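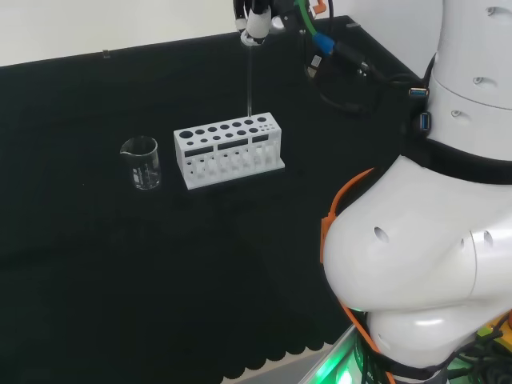

Thursday 2 June 2022: the Olszewski steel, bench notes

Finally got the Olszewski up on the bench this morning. For anybody who hasn't met it yet, it's Bohdana Nazarenko's pedal steel, the one she played all through the Wovura years, and it has been sitting in its case under the stairs in Trerkstead since January with a note taped to the lid saying "C pedal goes wandering." I love this guitar. It weighs as much as a washing machine and the case handle is trying to kill me, but the minute you get a bar on it you hear every slow song she ever cut!

Pulled the end plate and had a look underneath. Lots of old oil, gone to toffee. The pull rods are straight apart from the one for string 6, which has a bend right where it meets the bell crank, and I'd bet good money that's her wandering pedal. Somebody has been in here before with pliers (chewed nylon tuners, grr). I photographed the rods for the folder before touching anything, so if I put it back wrong there's no excuse.

Straightened the rod between two bits of maple in the vise. Put it back, tuned up, pressed the C pedal 51 times in a row while listening to the radio, and checked it against the tuner. It came back to pitch every time except the last few, when it sat a hair flat. Better than it was. Still not right.

The pickup

Reads 2 k on the meter and it ought to be up near 18, so there's a short in the winding someplace. Explains why she kept turning up the treble on the live tapes. I have a Fludus in the drawer that would drop straight in, but she wants the original sound and so do I. Sending this one out for a rewind. The Fludus can go in for testing, just so I can hear the thing through an amp and not go by my ear pressed to the wood like a crazy person.

Finish

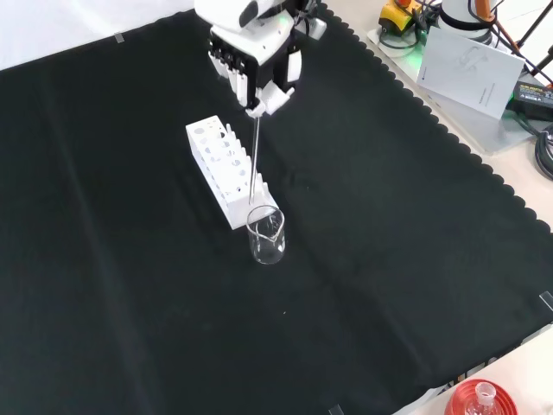

The lacquer on the front apron is the bit I keep putting off. It's the black she had done for the tour, and there's a chip by the name plate where a mic stand got it, plus a rub mark along the player's edge from years of sleeve buttons. I want to touch in the chip and leave the rub alone, that's hers. I shot two test chips last week out of a paint can lid and both came out streaky, the tint hadn't gone in properly. So no more popsicle sticks. A thin glass rod in a small clear beaker with a spout is the way to do it, with the rod held nearly upright so the tip stays down in the glass, and then you can see through the side whether any tint is still sitting at the bottom. Wipes clean too. Try thinner coats next time and leave each one overnight, however much I want to poke it.

Parts and money

Changer springs, one set. Nylon tuners, a full set while I'm at it. New strings. All of that plus the rewind comes to $146 so far, not counting my time, which I'm not going to count for this one. Bohdana offered to pay in pie. Accepted.

Still to do

Clean the changer fingers and put one drop of oil on each, not the flood the last guy used.

Look at the left knee lever, it clunks on the way back. Might just be the rubber stop gone hard.

Call her about the tuning. Her chart says the middle string is dropped a whole tone, but on the second Wovura record it sure sounds like a half to me, and I played that intro over and over at lunch trying to decide. If anyone in the shop has the chart from the old songbook, leave it on my stool please.

Pickup goes in the mail tomorrow.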